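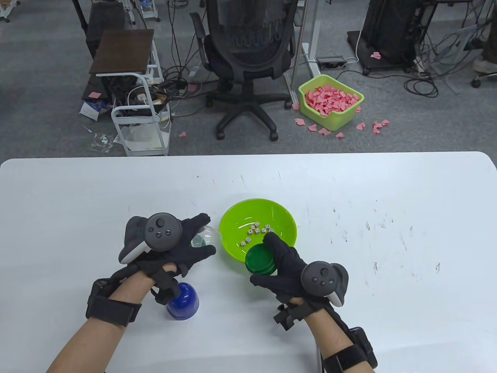
Unit 4: Chance, Samples and Long Runs

Handout for the second half of the term. Bring it to the problem session along with your notes on Unit 3. The course text covers the same ground in a different order, so use the headings below to find your place.

4.1 What a probability says

A probability is a number from 0 to 1 attached to an event. Zero means the event cannot happen and 1 means it must. For a fair six-sided die, each face has probability 1/6. We get that number from an assumption, namely that the six faces are equally likely. The assumption may be wrong for a given die. Most of this unit deals with how far data can support or damage an assumption of that kind.

Two terms you need:

Outcome: a single result, such as a 4.
Event: a set of outcomes, such as "an even number," made up of 2, 4 and 6.

When all outcomes are equally likely, the probability of an event is the number of outcomes in it divided by the total number of outcomes. For "an even number" this is 3/6, or 1/2. Do not use this rule when the outcomes are not equally likely. The totals of two dice run from 2 to 12, but the probability of a 7 is not 1/11. There are 36 equally likely pairs, six of them add to 7, and the probability is 6/36.

4.2 Independence

Two events are independent if knowing that one happened does not change the probability of the other. In that case the probability of both is found by multiplying. The chance of a 6 on one throw and a 6 on the next is 1/6 times 1/6, or 1/36.

Students lose more marks on independence than on anything else in this unit. The usual mistake is to expect a die to make up for its past. If the last four throws had no 6, the chance of a 6 on the next throw is still 1/6. The die has no record of what it did. The long-run share of sixes settles down because later throws swamp the early ones. The early ones are never paid back.

The opposite mistake is to multiply when the events are linked. Suppose two houses stand on the same street in Flumham and we want the chance that both flood in April. Rain that floods one is likely to flood the other. Multiplying the two separate chances gives an answer that is far too small.

4.3 Complements

Some questions are easier backwards. To find the chance of at least one 6 in four throws, find the chance of no 6 at all and subtract it from 1. The chance of no 6 on one throw is 5/6. For four throws it is 5/6 multiplied by itself four times, or 625/1296, which is 0.482 to three places. The answer is 0.518. Whenever you see "at least one" in a problem, try the complement first.

4.4 Expected value

The expected value of a random quantity is its long-run average. Multiply each possible value by its probability and add. For one fair die:

(1 + 2 + 3 + 4 + 5 + 6) / 6 = 21/6 = 3.5

Note that 3.5 is not a value the die can show. Expected values add, whether or not the quantities are independent. The expected total of two dice is 7, and the expected total of ten dice is 35.

Worked example. A stall at the Wovow fair charges $1 per throw of one die and pays $5 for a 6, nothing otherwise. The stake is not returned. The expected payout is 5 times 1/6, or 83 cents. The player loses 17 cents per throw on average. Over 1,000 throws the stall expects to take in $1,000 and pay out $833. On any single throw the player either loses a dollar or gains four.

4.5 Spread

The average alone tells you little about what a typical run will look like. For that we need the standard deviation. If an event has probability p and we make n independent trials, the count of successes has

mean = n times p
standard deviation = square root of n times p times (1 - p)

Take n = 714 and p = 1/6. The mean is 119. The standard deviation is the square root of 714 x 1/6 x 5/6, or the square root of 99.17, which comes to 9.96. A count between 99 and 139 would be within two standard deviations and would surprise no one who had done the sum. A count of 160 is more than four standard deviations above the mean and would be good reason to doubt the die.

Look at what happens as n grows. The spread of the count goes up with the square root of n, but the spread of the share goes down. This is the law of large numbers in working form. To halve the spread of a share you need four times as many trials.

4.6 From dice to surveys

A survey is a set of trials in which p is unknown. Say a town called Joltier asks 25 households whether they would use a late bus, and 19 say yes. The sample share is 19/25, or 0.76. The standard error is found by putting the sample share in place of p:

square root of (0.76 x 0.24 / 25) = 0.085

A rough 95 percent interval runs two standard errors each way, from 0.59 to 0.93. That is wide. The town can say with fair confidence that more than half of its households would use the bus, but it should not plan for 76 percent. With a sample this small the interval itself is only an approximation.

None of this helps if the households were badly chosen. If all 25 live next to the bus station, the formula gives the same interval and the interval is worthless. The formula measures chance error only. It has nothing to say about bias, and a larger sample chosen the same way carries the same bias.

Problems

1. Two fair dice are thrown. Find the probability that the total is 9 or more.

2. Find the chance of at least one double in three throws of a pair of dice.

3. The stall in 4.4 raises its prize to $6. Find the player's expected gain or loss per throw.

4. A coin is tossed 1,000 times and lands heads 540 times. How many standard deviations is this from the mean for a fair coin? Say in one sentence what you conclude.

5. A survey in Ñahui is planned so that the standard error will be no more than 0.02 whatever the true share. Find the smallest sample size that is sure to do this. (Try p = 1/2 and explain why it is the worst case.)

Show all steps. Give decimals to three places. Problem 5 will be taken up again at the start of Unit 5, so keep a copy of your work.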